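Mistmont Review Gives Its Spring Issue to the Things People Throw Out

Quarterly of Dindville writing and history finds room for lost libraries, bad poems and one very long walk

DINDVILLE – The Mistmont Review, which has been publishing the region's writers since before most of them could spell, will release its spring issue in March. The theme is discards. The editors picked it a year ago and have spent the time since being told by their families that the garage would make a fine place to start.
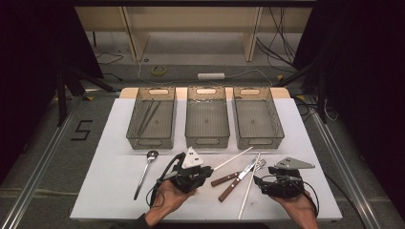
The issue runs to 188 pages, the longest in the magazine's history and, the printer has asked us to mention, the heaviest. It opens with "Weeding," an essay on the old Mollard reading room, which gave away 1,450 books in a single afternoon when its lease ran out. The author spent two winters tracking them down. She found 477 of them, many under the short legs of tables, and one in the hands of a man who had been meaning to return it to the reading room and was sorry to hear the news.

Poetry takes up the middle of the issue. For the first time, the Review asked poets to send in work they had already given up on, along with a short note on what went wrong. The response was large. Several contributors wrote notes that were better than the poems, and in four cases the editors have printed the note alone, with permission. One sonnet appears with its last six lines missing. The poet says they were worse.

"We usually ask people for their best work, and they send us what they have," said editor Peter Kopecký. "This time we asked for what they had, and some of it was their best work. I don't know what to do with that information. We'll probably go back to the old way in the summer."

Kopecký's own contribution is a history of the town's forgotten slogans, including the one from the year Dindville called itself "Nearly the Gateway to the Valley." The sign stood for nine years. The word "Nearly" was added by the county.

Readers who like their history on foot can turn to "Vaher and Back," an account of walking the old mail route from Mistmont to Vaher with a borrowed map and the wrong socks. The route was dropped when the paved road came through, and much of it now crosses pasture. The piece is divided into 12 sections, one for each gate, and includes a frank discussion of geese.
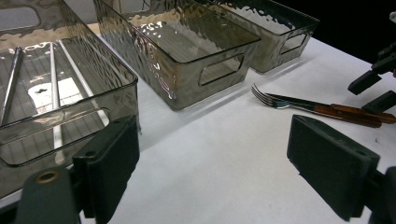
Photo: Mistmont Review

Also in the issue: a conversation among three translators who can't agree on the word for "leftover"; a short story set entirely in a church rummage sale; and a look at the postcards that dealers can't sell, mostly views of dams. The letters page returns after a quiet winter. Most of the mail concerns a comma in the last issue, and the Review stands by it.

The book section covers small-press titles that went out of print before anyone reviewed them. Copies are hard to come by, so the reviewers have been generous with plot summaries. Readers who worry about spoilers may want to skip straight to the crossword, which has been corrected.

A launch reading will be held at the Mollard Grange Hall at 7 p.m. on a March evening to be posted at the hall door. Five contributors will read, each for ten minutes, and a bell has been purchased. Guests are invited to bring one book they no longer want and leave with one that somebody else didn't. Last year's leftover cookies will not be part of the theme, whatever was said at the planning meeting.

The spring issue will be on sale at bookstores in Dindville, Mistmont and Vaher. Subscribers will get theirs by mail, along with a renewal form, and then probably a second renewal form. Submissions for the summer issue are open through the end of the month. The theme is weather, and the editors would like it known that they have enough poems about rain.

Press copies and interviews with contributors are available on request from the Review's office in Dindville. The phone is answered most mornings.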